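Skadell: a local currency token for a town market
Final project report, Digital Money and Payments module
Project team: Ajith Menon, Vignesh Lobo, Vimala Mudaliar
Supervisor: Narayanan Subramaniam
Submitted May 30, 2021

1. Why we picked this

All three of us came into the module having read far too much about crypto prices and not nearly enough about what money does when it is sitting in somebody's pocket. The lectures on e-money and reserves changed that (the week on redemption at par was the best of the whole course, in our opinion!), and we wanted to build something small enough to finish but real enough to go wrong in interesting ways.

Our question was this: can a token that always equals one pound, and can only be spent at one market, be run safely by people who are not a bank? We called the token Skadell. The market is the covered one at Henow, where Vimala's uncle, Krishnamoorthy Mudaliar, has a fruit and vegetable stall and was kind enough to introduce us to the other traders.

2. What a Skadell is

One Skadell is issued when a shopper pays in one pound. The pound goes into a reserve account and stays there. When a trader wants their money out, the Skadell is destroyed and the pound is paid to them. There is no interest, no lending of the reserve and no way of creating a Skadell without a pound arriving first.

In the literature this is a fully backed stablecoin, though the "coin" part gave us a surprising amount of trouble with the traders, who kept asking if the price would go up. It won't! Getting that across was half of the work, and we ended up rewriting the leaflet until the word "coin" had gone from it altogether. After that we just said "market credit", and people nodded and moved on to asking about fees.

No real money was used in the trial. The reserve was a ledger kept by us, with play balances handed out to shoppers at the start, as agreed with our supervisor. This matters a great deal for how the results should be read, and we come back to it in section 5.

3. How it was built

We did not use a public blockchain. Ajith argued for one quite passionately for the first fortnight and built a test version, which was lovely to look at, but the transaction fees on small purchases were silly and the traders would have needed wallets. Instead we used a permissioned ledger with two nodes, one called Harnis, which issues and destroys tokens, and one called Baert, which holds the reserve record. Neither can change its own total without the other one signing.

The two-node idea came out of a chat after a seminar and we are very pleased with it. Every evening the nodes compare totals. If tokens in circulation and pounds in reserve differ by even a penny, issuing stops until a person has looked at it. Vignesh wrote the comparison script, and then spent a weekend trying to break it, and then broke it, and then wrote it again. The fault was a rounding error on part-refunds. We had been storing amounts as decimals when we should have stored them as whole pence from the beginning, which is in every textbook and which we had all read.

Shoppers paid by scanning a printed code at the stall. Traders saw the payment on their own phone and could cash out whenever they liked, in any amount.

4. What happened in the trial

The trial ran with 90 shoppers, mostly students and their families, at stalls selling fruit, bread, fabric and household bits. Over the trial we recorded 119 cash-out requests from traders. All but 2 were settled by the ledger without anyone stepping in. Those two were both caused by the part-refund fault, and both were put right by hand the same evening.

The purchases were smaller than we had planned for. We had imagined a weekly shop and what we got was a bag of apples, a loaf, a reel of thread. That is great news for the design, as card fees bite hardest on small sales, but it also meant that the time taken per payment mattered more than anything else. A trader with a queue does not want to wait for a confirmation screen. Krishnamoorthy put it plainly when we interviewed him: "If it is slower than coins I will go back to coins."
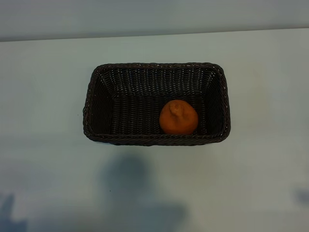
So we moved the confirmation. In the first version, a payment showed as complete only when both nodes had signed. In the second, Harnis marks it as accepted straight away and Baert signs a moment later, with a low spending limit to cap the damage if the second signature fails. The traders liked this far better. It does mean that for a short time the trader is trusting us, and we think any live version would need to say so clearly in its terms.

We had also expected traders to let their balances build up and cash out once a week. They didn't do that at all. Most cashed out at the end of every trading day, and one did it after nearly every sale during the first session. We had read about runs on stablecoins and this was a tiny, good-natured version of the same thing: people test the exit before they trust the door. Once they had seen the process work a few times the requests became larger and less frequent.

5. Limits

Play money is not money. Nobody was going to lose their rent, so we can't say how shoppers would behave with their own savings in the scheme. We also knew most of the shoppers personally, which makes them far more patient than the public.

The legal side is the biggest gap. Holding customers' pounds and promising to pay them back is very likely to count as issuing e-money, and that brings rules on safeguarding, complaints and identity checks. There are lighter arrangements for schemes that can be used only in a limited network, and a single market might fit, but we are not lawyers and would want proper advice before anyone paid in a real penny.

We also never settled who would pay for it. With no interest on the reserve and no fee to traders, somebody has to cover the hosting and the evening checks.

6. What we would do next

Vimala would like to run a second trial in November, when the market is busier, with the leaflet translated and a paper voucher for shoppers without a smartphone. Ajith still wants to publish the daily reserve total somewhere the public can check it, and the rest of us have come round to that. Vignesh would like somebody outside the team to attack the comparison script.

The code, the interview notes and both versions of the leaflet are in the module folder. The rounding fault is written up separately in the appendix, with the test that now catches it.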